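Progress Report: The Swai Street Wash-Up and Tidy Program
By Felista Minja
Fri 29 November

Dear Mr. Escobar,

I hope you and everyone at the Kallitz Fund are keeping well, and that the new office has heating by now! I promised you a proper account of how the kitchen side of our work has gone since the spring, and I'm afraid I have more to tell than will fit neatly on a page, so please get yourself a cup of something before you start.

As you'll remember, your grant came through in May and was meant to cover two things. The first was teaching basic kitchen upkeep to people who are moving into a place of their own, many of them for the first time. The second was putting together a plain set of lesson sheets that anyone could pick up and teach from. I'm very happy to say that both are well along, although they have gone along at different speeds (the teaching quickly, the writing slowly, and that is my fault more than anyone's).

The teaching

We have had 114 people finish the full course so far, and another group is partway through. The full course is four evenings: dishes, counters and tables, floors, and then one evening we call "everything else," where people bring their questions. Wycliffe Urio teaches the first two and he has become so popular that people ask for him by name when they sign up. He starts every group at a table with a few things left out on it, and he doesn't say a word about soap for the first twenty minutes. He wants them to look at what is there and say where each thing ought to go. People laugh at first, and then they start arguing about it, and by the end of the hour they have usually worked out most of what he was going to tell them.

Victor Wanyama took over the floors evening when I got too busy with the writing. He has rearranged it completely and I think it's much better than mine was. We now move the chairs before we sweep, which sounds like a small matter, but I had been sweeping around them for years.

The harder part has been attendance on the fourth evening. People feel they have learned what they came for and they stay home. We've tried moving it earlier, and we've tried serving supper, and supper helped more. I would like to keep doing that if the budget allows, and you'll see a line for it further down.

The money

We have spent $848 on supplies, mostly cloths, sponges, paper cups, dish soap and trash bags. Printing came to $339, a bit over what I told you in the spring. Part of that was a first run of sheets that had the steps in the wrong order, and I'm sorry to say we had to do them again. Supper for the fourth evenings has come to $100, and I'd like to set aside the same amount for the next stretch. The Nutach shop gave us a kind price on the cloths, and I have sent them a thank-you card signed by the whole group.

The lesson sheets

Vlastimil Říha has been reading my drafts and crossing things out, and they are a good deal shorter than they were. The counters and tables sheet is the one closest to being done, so I'm copying its steps in as they stand now. I would be so glad of your thoughts on whether they are plain enough. The only one I still go back and forth on is the second, because Wycliffe folds and I have always been a buncher.

Clearing and wiping a table

1. Pick up the trash first. Check that a cup is empty before you lift it, and if it's lying on its side, look for a spill by the open end.

2. Get your cloth ready. A loose fold is fine. You want a few layers under your hand, so that you can turn to a clean side when the first one gets dirty.

3. Look over what's left on the table before you wipe. Our practice table for this step has a paper cup on its side, a small dark brown sponge or pad, and a teal cloth in a loose fold.

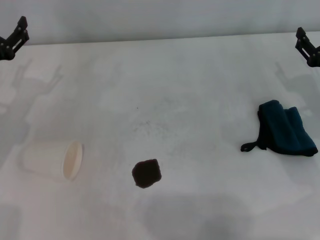 4. Lift the small things off and put them by the sink. Don't wipe around them.

5. Start at the far edge and bring the cloth toward you in long strokes, then turn it and do the next strip.

6. Rinse the cloth, wring it out well and hang it up to dry.

With warm thanks from all of us,
Felista

2 comments | 5 shares

Contact us | © Swai Street Wash-Up and Tidy Program | Back to top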